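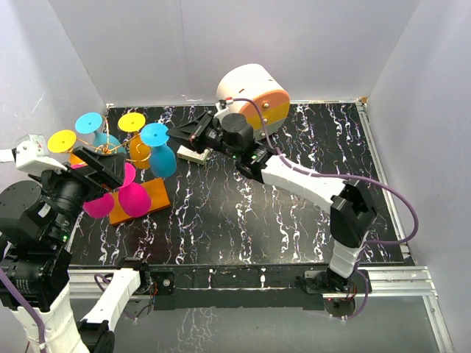 先说结论吧,省得有人看到一半跑了:我觉得会议纪要应该写得难看一点。

不是开玩笑。上周又收到一份,十八页,18页!目录、分级标题、每个议题后面跟一个"达成共识"。我那天明明在场,没有共识。有人说了句"那先这样",另一个人在看手机,然后就散了。到了纪要里,变成"与会各方一致认为应稳步推进"。谁一致了。

我在Brenano做过几年行政,后来去了Simotard,再后来自己接零活,给人整理材料、写纪要、改报告。所以这事我有份,先认了。那种漂亮话我写过很多,写得很顺手,闭着眼都能写。"会议指出"、"会议强调"。会议是个什么东西,它又没有嘴。

问题就在这。主语没了。

一句话谁说的,跟这句话本身差不多一样重要。老板说"要不要再看看",意思是不做了。新来的同事说"要不要再看看",意思是他真的想再看看。写成"建议进一步研究",两个意思一起没了,三个月后翻出来,没人知道当时到底是要做还是不做。然后再开一个会。

再开一个会,再写一份纪要。

三月份的时候我帮一家叫Zacharopoulos的小公司理旧档案,做食品进口的,橄榄油、奶酪那些。他们要搬办公室,想知道哪些纸能扔。409份会议记录,我大概都翻过一遍,眼睛要瞎。最早的那批是手写的,后来打字,再后来用模板。越往后越整齐,越往后越没用。

手写那批真好看。不是字好看,字很丑。是内容。有一页写着"老周不同意换仓库,说东边那个漏雨,去年漏过。没人理他。还是换了。"就这么几行。隔了几页,"漏雨了"。旁边画了个圈。我坐在地上看笑了,笑完觉得有点难受,因为后面用模板的那些,这种东西一条都没有。难道后来就没人反对过什么事?不可能的。反对的人还在,只是没地方写他。模板里有"议题"、"结论"、"责任人"、"完成时间",没有一栏叫"谁不高兴"。

有人会说纪要是工作文件,不是日记,要客观。好,那说说客观。

把吵了一个下午的事写成两行平静的结论,这叫客观吗?我觉得这叫加工。而且是很重的加工,比写"老周不同意"重得多。"老周不同意"是发生了的事,"一致认为"是写的人编的,编得大家都舒服,所以没人改。我发初稿给大家确认的时候,从来没有人回信说"这里我没有同意过"。一次也没有。回信都是改职务、改名字顺序。名字顺序倒是改得很认真。

也有人跟我争过这个。Natalia Manríquez,以前在Simotard跟我一个办公室,她的中文比我们一半人都好,她负责给总部写西班牙语版。她的看法是,人要一点余地。你在会上说了一句蠢话,被原样写下来,存十年,以后谁还敢开口?纪要含糊一点,是给人留面子,留了面子人才肯说话。

这个我想了挺久。她说得有道理,我到现在也不能完全驳倒。确实见过,有个部门一度全程录音,结果会上安静得像图书馆,真正要说的都跑到走廊里说去了。走廊没有纪要。

但是我想,面子和主语可以分开。你不用把每句话都记下来,蠢话可以不记,口误不记,发火拍桌子也不用记。可是一个决定是谁拍板的,谁反对,反对的理由是什么,这三样得有。理由尤其得有。老周那条最值钱的就是"东边那个漏雨"。要是只写"周有不同意见",那跟没写差不多。

再说一个更小的事,长度。

纪要越长越没人看,这谁都知道,可还是越写越长。因为长显得认真。我接过一个活,Brevov那个项目,对方在要求里写明每份不少于700字。会开了十分钟,就定了一件事,下次什么时候再开。700字。我写了背景,写了意义,写了"为保障后续工作有序衔接"。交了,对方说很好。我拿了钱,回家路上一直觉得自己在骗人,虽然也说不清骗了谁。可能就是骗以后那个要翻档案的人吧。以后那个人坐在地上翻,翻到这一份,白花两分钟,什么也没得到。

我现在自己写,大概是这样:第一行写定了什么。没定就写没定。这个很多人下不了手,觉得写"没定"像是大家白来了。白来就白来,经常白来的。第二段写谁反对、为什么。第三段写谁去干什么,写到人名,不写"相关部门"。完了。一页纸以内,有时候半页。标题不加粗也无所谓,错别字有几个我也不管了,反正意思在就行(这篇里估计也有,没时间在看第二遍了)。

客户不一定喜欢。有一个直接退回来,说"不够正式",让我重写。我问哪里不正式,他想了想,说读起来像是人写的。

我重写了。没办法,房租。

但我给他发了两个附件,一个正式的,一个原来的。正式的那个拿去盖章、归档、往上报,都行。原来那个我跟他说你自己留着,放电脑里,不用给别人看。他回了个"好的"。不知道留没留。

其实两份并行也不是什么好办法,时间一长肯定只剩正式的那份,因为只有那份有编号。有编号的东西才会被搬到新办公室去。Zacharopoulos那些手写的就没编号,装在一个纸箱里,差点先扔。我跟他们说先别扔这箱,要扔扔后面那些整齐的。他们觉得我说反了,又问了我一遍。

没说反。

还有一些想写的,比如为什么参会名单总是比实际来的人多,还有那个"列席"到底算来没来。下次吧,两点还有个会,又轮到我记。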